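Studalero Rate Desk -- currency tracker and alert service

I built Studalero after losing more than I care to admit on a badly timed bank transfer. I get paid in dollars, my rent goes out in pesos, and I was refreshing three different websites every morning before coffee. So this is the tool I wanted back then, and I still use it every day!

You pick your currency pairs (up to 35 of them), set a level, and Studalero sends you a message when the rate gets there. It also follows central bank meetings and bond sales, so you know what's coming before the market gets jumpy.
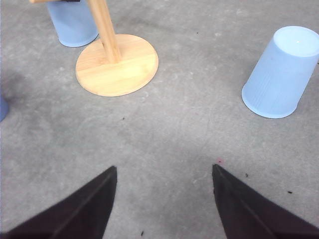
Gray concrete floor, mottled and scuffed.

The Basic plan keeps 2 years of daily closing rates. Bassi, the bigger plan, goes back a lot further and lets you send up to 3000 alerts a month -- way more than I've ever needed, but a few import businesses asked for it and I was happy to say yes. 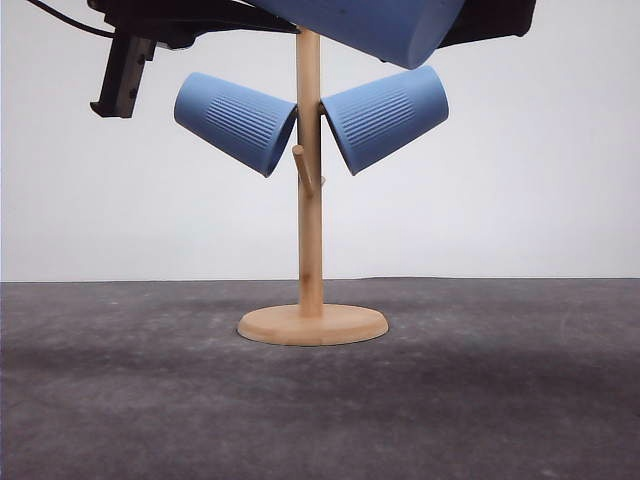
Words by the Studalero developer

Setup takes a few minutes. Make an account, choose your home currency, add your pairs. If you already keep a sheet in Nostau, you can pull it straight in and your old notes come along with it (I was very pleased when I got that working).

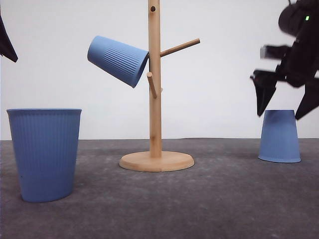 Can I send money through Studalero?
It only tracks rates and sends alerts, so you'll still make the transfer with your own bank or broker.

Since June there's also a weekly summary email, put together with Jumeck, covering the peso, the real and the Turkish lira. I'd like to add more currencies next year, so write and tell me which ones you're after.

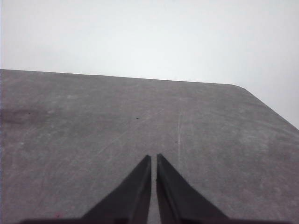 Gray tabletop with a rounded corner.

Plans renew monthly and you can cancel from the account page. Page updated Nov 28, 2024.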